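Home News Projects Events Join Contact

Search this site Enter keywords Go

Skoment student club to enter bin-picking contest in November, makes no promises

October 2024

The Skoment robotics club will take its sorting project, Plallness, to the regional student automation contest in November. The club is telling people now so that nobody arrives expecting more than it can show.

Plallness is meant to do one dull job. An industrial arm reaches into a metal bin, picks up a colored bar and puts it on the other side of a partition. Then it goes back for the next one. Factories have paid for machines that do this for years, and the club doesn't claim to have improved on any of them.

"People see a big arm move and assume the hard part is done," said Inês Rocha, who leads the student team. "Moving the arm was week one. Getting it to pick the bar we asked for is the rest of the year."

In its last full test the club ran 188 attempts. The arm delivered the right bar 117 times. The other attempts ended in a dropped bar, a wrong color or a stop because the software could not decide. Rocha wants those numbers printed next to any video the club puts out.

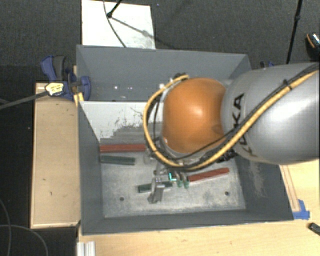
The Plallness gripper in the bin with red and green bars. Photo: Skoment club

Bars that lie close to a wall remain the main problem. The fingers need room on both sides, and the planning code, written by the students, still gives up too easily when it doesn't find any. A fix was promised before the summer. It has been promised again for the contest.

The club's adviser, Simão Nogueira, was asked for an encouraging quote and gave this one: "I have watched 20 of these student projects. Most of them worked well on the day the parents came. I'd like to see this one work on a day when somebody else has thrown the bars in."

With that in mind, the contest run will start from a layout set by the judges. Each team gets 2 rounds, and the club will not reset a bar by hand once a round has started. Rultano, a local parts supplier, is covering the entry fee. It has asked for its name on the team shirts and has made no comment on the team's chances.

Results will be posted on the club page after the contest, whatever they are. Students who want to join for the spring term can write to the club through the contact form. Some patience with cables is useful.

Comments (3)

gripfan: 117 out of 188 is better than my team managed. Are you publishing the logs?

Old Toolmaker: Refreshing to read a release with the misses in it. Now fix the wall problem.

M.: Which round counts, the best one or both added up? The contest rules don't say.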